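Plastic baskets for towels and flannels, holes or solid sides?
Home & Laundry > Storage and Tidying
Started June 18, 2023

pebbledash_jo
We've got an airing cupboard with three slatted shelves and everything on them slides into everything else. I want to put baskets in so that I can pull one out, get a towel and push it back. My husband wants solid plastic boxes with lids from the Dolora range because they stack. I think the ones with holes in the sides are better for anything that has been washed. Which do people use? Shelves are deep but not very high.

Rafail M-V
Holes, for an airing cupboard. The whole point of the cupboard is that warm air moves through it. Put a lidded box in there and you have made a cupboard inside a cupboard.

tankerton_two
Depends how dry the towels are when they go in. If they are properly dry a solid box is fine and it keeps the dust off. We've had lidded boxes on the landing for years and never had a musty one.

pebbledash_jo
They're mostly dry. Sometimes I put them away a bit early if I need the airer.

tankerton_two
Then holes.

Marrowfat
I'd say neither, get wicker. Plastic looks cheap and goes brittle near a hot tank.

Rafail M-V
Wicker snags. I had two wicker ones from Ituretti and every towel that went in came out with a loop pulled. They also shed bits. I gave them to my sister for her logs.

Marrowfat
You can get them lined.

Rafail M-V
You can, and then you're washing the liners, and the liner stops the air getting through anyway.

quillfeather
Plastic going brittle is true of the very thin ones. I had a Juvton basket that split at the corner, but that was from me dragging it by one end when it was full of bath sheets. The thicker ones don't seem to mind. Keep them off the tank itself and they'll last. Mine go on the middle and top shelves and the bottom one has the spare duvet.

One thing to look for is the handle. Some have a separate handle that clips on and those come off in your hand. Get the type where the handle is just a slot in the wall of the basket.

pebbledash_jo
Good point about the handle. How big are the holes on yours? I've seen some with tiny slits and some with great big squares.

quillfeather
Round ones, pencil width or so. Big squares are no good for flannels, the corners poke out and catch on the shelf when you slide it.

Rafail M-V
Same here, round holes. I use white because you can see when it needs a wipe. I had a go at sorting ours out this afternoon, so the basket is down on the table with one of the green towels next to it.
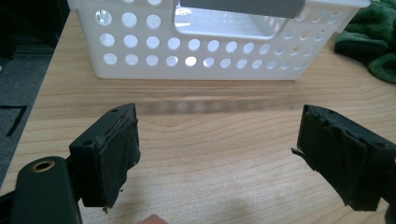
I fold in thirds lengthways and then roll, and stand the rolls on end. Flat stacks fall over as soon as you take one from the middle. Fluffy towels take up more room than you expect, so measure one folded before you buy anything. I went by the measurements on the label first time round and those turned out to be for the outside, over the rim. Inside at the bottom it was a good bit smaller.

tankerton_two
Agree on measuring the bottom. They all taper.

Don't agree on rolling. Rolled towels get a crease in a spiral and the edges stay thick. We fold in half, half again, then thirds, and file them with the fold facing up. You get more in.

Rafail M-V
You get more in until you take one out, then they slump. If it's full, fine.

Marrowfat
I have 14 towels in one wicker basket and it doesn't slump.

quillfeather
How big is that basket?

Marrowfat
It's a log basket.

pebbledash_jo
Right, that won't fit on my shelf.

I went and measured. I could get two across on each shelf if I turn them end on. Would you put the long side facing out or the short side?

quillfeather
Short side out, if there's a handle slot at that end. Check before you buy, on some of them the slot is only in the long sides and then you have nothing to pull.

Rafail M-V
Mine has one in the long side and I keep it long side out, but my cupboard is wide and shallow. For a deep shelf do what quillfeather says.

hobbs_lane
Coming in to say labels. We've got a family of 5 and until I put labels on, everybody put everything in the top one. I tie a luggage label through one of the holes with string. You can't do that with a solid box. Bettencourt do a pack but any brown luggage label will do.

tankerton_two
Sticky label on a solid box works too.

hobbs_lane
Not in the warm. Mine curled up and dropped off by December.

pebbledash_jo
I've ordered two with round holes and slots at both ends, and he's getting one lidded box for the spare bedding on top of the wardrobe. If the two are all right I'll get the rest. Will try rolling and folding, one in each.

tankerton_two
Put the bath sheets in the folded one, they're too thick to roll.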